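Plugs, cables and 3,415 tries

Meirion Harries answers the phone while walking between desks, and it takes him a moment to find somewhere quiet. He looks after data gathering at Tolard, a small outfit in Helldale that teaches pairs of robot arms to do fiddly household jobs by showing them how people would do it. I had rung to ask about plugs. We ended up talking for most of the afternoon, and I would happily have gone on into the evening!
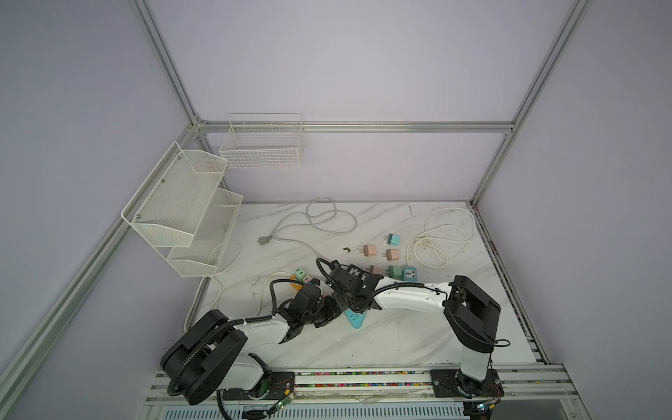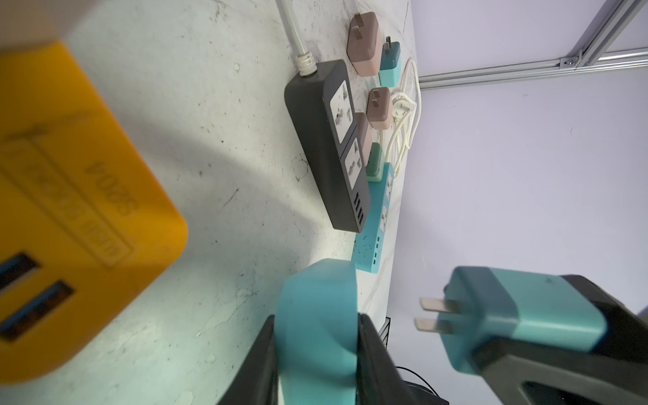 The job his team has been working on is called Pristia, after a sawfish somebody liked, and its whole business is power adapters, sockets and leads. A person steers both arms through a task from start to finish, every movement is recorded along with the camera views, and the learning system is trained on the lot. "We call each one a run," Harries says. "A good run might be dull to watch. You pick up an adapter, you turn it, you bring it to the strip. But there's so much in it!" He is especially fond of the view from the wrist, where you can see an adapter held in the gripper with its two flat prongs sticking out. "From the side you'd be guessing at that angle. From the wrist you've got the prongs and you've got the sockets, all in one go."

So far they have 3,415 runs. The first 100 were thrown away, which still makes him wince. Everyone had been laying things out too tidily, the adapters in a row and the cables pushed well back, and the arms learned to expect it. Move one adapter a hand's width and they were lost.

"Jummai was the one who spotted it," he says, and hands me over.

Jummai Ekpo steers the arms more than anyone else there, and she talks about it the way some people talk about playing the cello. "You feel clumsy for a fortnight," she says. "Then one morning your hands just go. I stopped thinking left arm, right arm. I was thinking about the plug." Her rule now is that the table gets changed between runs: different colours in different spots, leads coiled or left in loops, something awkward near the socket you want.

I asked whether she tries to be perfect. She laughed at that. "No, no. If I miss the socket I keep going and put it right, and we keep the run. It needs to see somebody getting out of trouble." Those recoveries are labelled separately, and she reckons they are the best thing in the collection. Harries, back on the line, agrees but wants more of them, and more people steering too, as Ekpo always comes in from the left and the system has picked up the habit.

The next batch starts in October, with another 1,000 runs planned and a second set-up, Wike, which will be used for tying up loose cable. Ekpo has already had a go. "It's horrible," she says, sounding delighted. "The cable never does the same thing twice. I can't wait."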